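Unit 3 handout: Working rules for two-arm tabletop stations handling food

Course: Practical Robot Operation, Turside campus
Revised 15/10/2025

Read this before your first station session. The rules apply to everyone who touches the desk, the arms or the controls, including people who are only there to watch. They replace the rules handed out last December, which were written for the blocks and cups exercises and said very little about food.

1. Why food has its own rules

Food is harder on a station than blocks are. It changes over a session, it sheds, it stains, and it can't be put back exactly as it was. A berry that has been squeezed once will behave differently the second time. Dried goods break into pieces small enough to get under a mat or into a finger joint.

None of the food used at a station is eaten afterward. This is a fixed rule and it covers sealed items once they have been on the desk. At the end of the session the food goes in the lidded bin by the door, and the bin is emptied the same day.

2. Before power on

Work through these in order. The person at the controls does the checks and the second person signs the sheet.

- Stand at the desk and look at both arms from the side. Cables should have enough slack for the full reach of the arm and should not pass between the fingers.
- Open and close each gripper by hand control, without an object.
- Wipe the finger plates with the lint-free cloth. Do not use the scented wipes from the kitchen.
- Check that the mat lies flat. A raised corner will catch a container.
- Find the stop button and put your hand on it. Pointing at it doesn't count.
- Agree out loud who is at the controls. Only one person is at the controls at any time.

The minimum crew for a session is 2. If your partner leaves the room, the arms are stopped until they come back. We have had arguments about this one. It stays.

3. The work area

Treat everything the grippers can reach as the work area, and that includes objects standing near the edge of the mat. A tall, light object is the usual problem. It takes very little contact to tip one over, and it can hide what is behind it from the person at the controls. Before each run, look at the tall objects first and decide whether the planned path goes near them.

Desk items such as lamps and tissue boxes may stay at the back if they are part of the setup sheet. If they are on the sheet, they stay in the same place for the whole session. If you move one by accident, write it in the log and carry on. Don't try to put it back from memory.
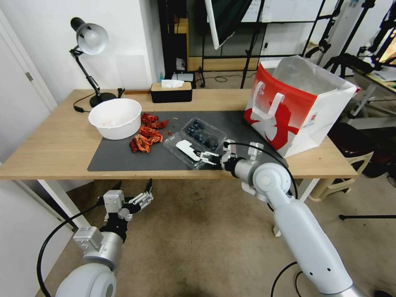 Fig. 1. Gripper fingers inside a clamshell of blueberries, with dried chili peppers and small flakes on the mat nearby.

Clamshells need their own approach. The walls are thin and clear, so the edge is easy to misjudge from the operator's view, especially with a lamp on. Come in from above, slowly, and stop when the fingers are past the rim. Then look again before you close. A parallel gripper closes on whatever is between the plates, and that may be the wall of the container as well as the fruit.

Use the low force setting for all soft fruit. On our controller this is level 3. Do not raise it because a berry slipped. Log the slip and try again from the approach position. After the third slip on the same item, leave that item and go to the next one.

Labels and paper tabs also get in the way. They can stick to a finger plate and be carried across the desk. If the task sheet doesn't ask for the label, work from the side where there isn't one.

4. Crumbs and residue

Dried peppers shed flakes every time they are handled. The flakes themselves are allowed on the mat during a run. Clearing the desk after each attempt would change the setup and take most of the session. What we ask is the following:

- Stop and clear when flakes are close to a finger joint or on a cable connector.
- Otherwise clear between tasks, with the soft brush, toward yourself.
- Wear gloves for peppers and change them before touching your face, a keyboard or the controls. The Rutden group learned this the hard way.
- A bowl that has held peppers is washed before it is used for anything else.

Never reach over the mat while the arms are powered, even to pick up one flake. Power down, wait for the light, then reach.

5. Floor and cables

Keep the walking path to the door clear. Light stands and tripods take up more floor than people expect, and a leg that was out of the way in the morning may not be after someone has adjusted the height. Walk the path once before power on. Stools go where the operator can see them.

6. The log

Each run gets one line: run number, task, start, result, remarks. Write the result as done, partly done or stopped. "Fine" is not a result. The Tapia set from last term had 109 runs, and 36 of them could not be used since the result column was blank or unclear. Those sessions had to be repeated.

Log every contact that wasn't planned, including light ones with no damage. These are not marked against you.

7. For next time

Bring the signed check sheet and a one-page plan for a task with one soft item and one dried item. The plan should say where each tall object stands and which side each arm comes in from. Plans for the Trurkside station follow the same layout, but note that the desk there is narrower.

Comments

chalkline: Does the two-person rule apply when we're only replaying a recorded motion? The old handout said no.

station desk: It applies. If the arms have power, there are two people in the room.

mossy_pine: Section 4 says to brush toward yourself but the sheet on the wall says away from the arms. With one arm on each side I end up doing both.

station desk: Toward yourself. The wall sheet is old and will be changed.

greenbottle: can we use frozen berries for the plan - they hold their shape better

station desk: No. They leave water on the mat as they thaw.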